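**Shared Kitchen Board – Steaming and Doughs**

**Thread: Placement and handling of buns at the steaming table**

**tcampos** (moderator)

Members are invited to comment on the proposed practice for the steaming table before it is adopted in July. The draft was prepared by Purificación Vidal and covers the holding of shaped pieces, the loading of the basket, and the transfer to the serving plate. Replies should address one point at a time and remain civil.

The first point concerns holding bowls. The draft permits both glass and white bowls, provided that pieces are not stacked.

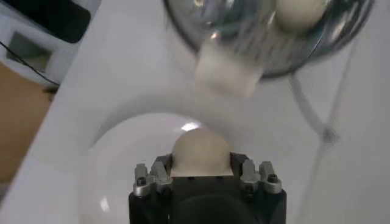
*White bowl in front, clear glass bowl behind.*

**Zadard_north**

I support the draft on this point. Glass allows the cook to check the underside of a piece without lifting it. I would ask that the bowls stay within one arm's length of the steamer, as the Cantero kitchen already requires.

**feda_baker**

I must respectfully disagree. Glass bowls chip at the rim, and our kitchen withdrew them two years ago. Steel is easier to replace and may be stored inside the larger pots. The draft should name steel as the preferred material and allow glass only where no steel is available.

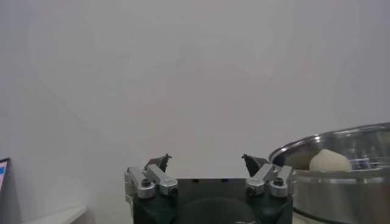
I would add that a steel pot is acceptable for a single piece but is a poor choice for a full batch. Hands brush the sides on the way down, and pleats are easily flattened.

**pvidal**

Both remarks are noted. The draft does not rank materials, and I would prefer to keep it that way – kitchens differ in what they own. I will add a sentence on inspecting rims before use.

The second point concerns the transfer. The wording I propose is as follows:

1. Set the lid down flat, handle up, to the left of the steamer.
2. Place the serving plate to the right, close enough that no piece travels over the table edge.
3. Leave space between buns on the plate so that the sides do not join.

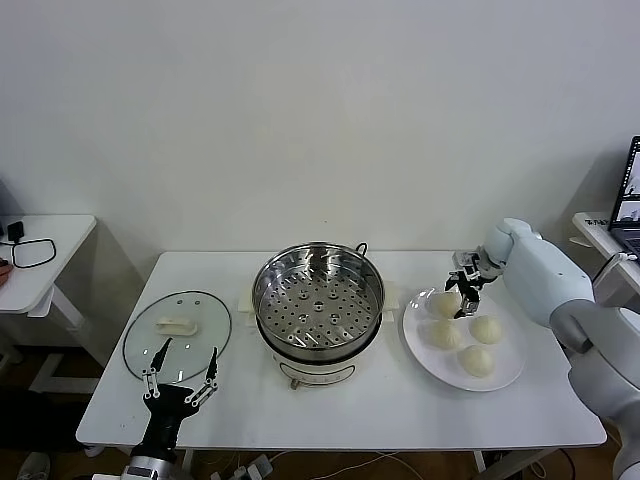 4. Keep cables and chargers on a separate table.
5. Return the basket to its base before replacing the lid.

**Floltus_kitchen**

Item 1 assumes a right-handed cook. Two members of our group are left-handed and would reach across a steaming basket to set the lid down. May I suggest "on the side away from the plate"?

**feda_baker**

Agreed. On item 3, a round plate holds four buns comfortably. Any more should go to a second plate. I have seen seven on one plate, and they came apart torn.

**Zadard_north**

I cannot agree with a fixed limit. It depends on the size of the bun. Ours are small, and seven is perfectly reasonable on a wide plate.

**pvidal**

The limit will be left out. "Leave space" is sufficient, and I accept the correction to item 1.

**tcampos** (moderator)

One further matter was sent to me by private message and is posted with the member's permission. It concerns soft dough that will not keep its shape in the bowl before steaming.
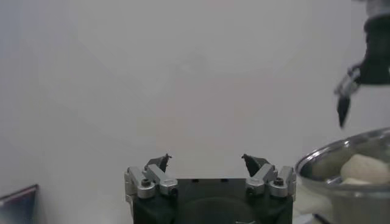

**Is it acceptable to reshape a piece that has slumped?**

Reshaping is acceptable once, with lightly floured hands, followed by a short rest before the piece goes into the basket. A piece that slumps again should be kneaded back into the remaining dough.

**feda_baker**

I would not allow even the one attempt. A reshaped bun rises unevenly and ends up beside good ones on the plate.

**tcampos** (moderator)

The objection is recorded. The draft will read "may be reshaped once, at the cook's discretion." Replies are limited to 1000 characters from this point, and the thread will remain open until Ms. Vidal has posted the revised text.

— Teodoro Campos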